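Teaching the Cabinet Task by Hand

Nadja Lehner leads the demonstration program at Nomau, where manipulation skills are first performed by people holding the gripper themselves. She spoke with us on 16 July 2021 about the door-opening work.

Asked why the team starts with furniture, Ms. Lehner pointed to the motion involved. "A door decides the path for you," she said. "If the operator pulls against the hinge, the recording is of little use to us."

New operators practice for 3 days before their recordings are accepted. The full set for one task is 400 demonstrations, and Ms. Lehner expects about 80 of them to be rejected on review. 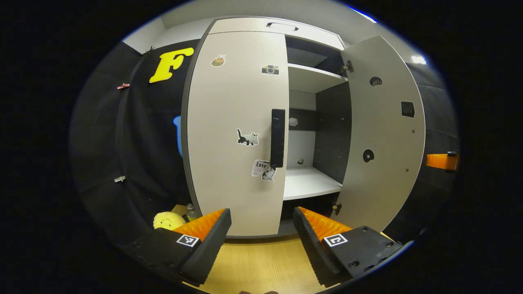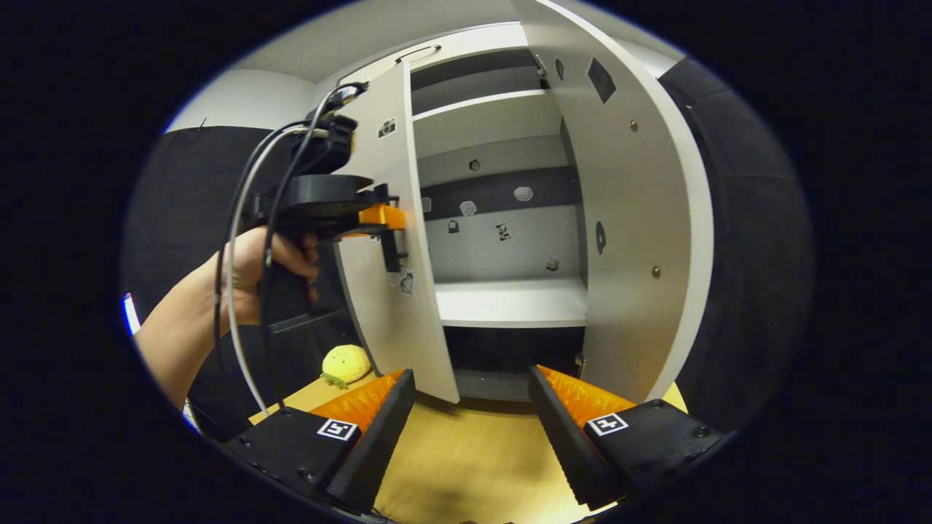 Hand-held grippers at the white cabinet.

Working with two grippers

Benedikt Hauser, who trains the operators, described two-handed work as the harder skill. "People want to hurry with the second hand," he said. "We ask them to move at the speed they would like to see from the robot."

He also prefers that the doors be left at different angles between recordings — a policy trained on one starting position tends to learn only that position.

The team has compared the method with remote control. Mr. Hauser finds the latter slower to teach, although he still uses it for checking reach. A drawer task is planned for September.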